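Folcombe Home Forum > Doors, Windows & Trim

Interior door swings open by itself, new since we moved in
Posted 05/11/2021 by madik_street_mess

We bought an older house and one of the doors off the hallway will not stay where I put it. I leave it halfway and it drifts all the way open, slowly, like it has somewhere to be. It latches fine when closed. The hinges are tight, I checked every screw. My brother-in-law says the whole house is sinking. He also said that about his own house, which is still there. Is there a fix that doesn't involve jacking anything up? I own a drill, a hammer and a level I don't fully trust.

Ye-seo Min

Your house may be fine. What you've got is a hinge side that isn't plumb, so the door is going downhill. Hold the level against the jamb on the hinge side, first on the face and then on the edge. If you don't trust it, flip it end for end and read it again. If the two readings disagree, the level is lying and you can stop blaming the door.

The cheap fix is to bend a hinge pin. Close the door, tap out the top pin, and take it outside to something hard like a concrete step. Lay it flat and hit it once in the middle with the hammer. You want a very slight bow, so don't get your feelings involved. Tap it back in and try the door. The bend makes the pin rub inside the knuckles, and that's usually enough to hold a door where you leave it.
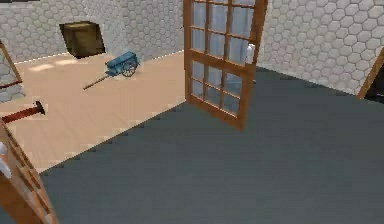
If it still wanders, do the middle pin too. Only have one pin out at a time unless you enjoy catching doors. I did mine this way 17 years ago with a hammer I'd borrowed from a neighbor, and both the door and the hammer are still here.

If a pin won't come up, put a nail against the bottom of it and tap from below. Painted hinges need the paint scored with a utility knife first or you'll take a strip off the trim.

korkine_dad

just use a doorstop. $9 and you're done

Vogler26

Bent pin is right, but look at the gap along the top of the door before you start. If it's even, go ahead. If it's wide at one end and tight at the other, the jamb has moved and you may want to shim a hinge with a piece of cereal box. Cut it to the shape of the hinge leaf, slip it behind, put the screws back. Start with one layer. I got carried away and used three, and then the door wouldn't latch until December.

Also, a doorstop won't help you when you want it halfway and somebody has kicked the doorstop under the couch.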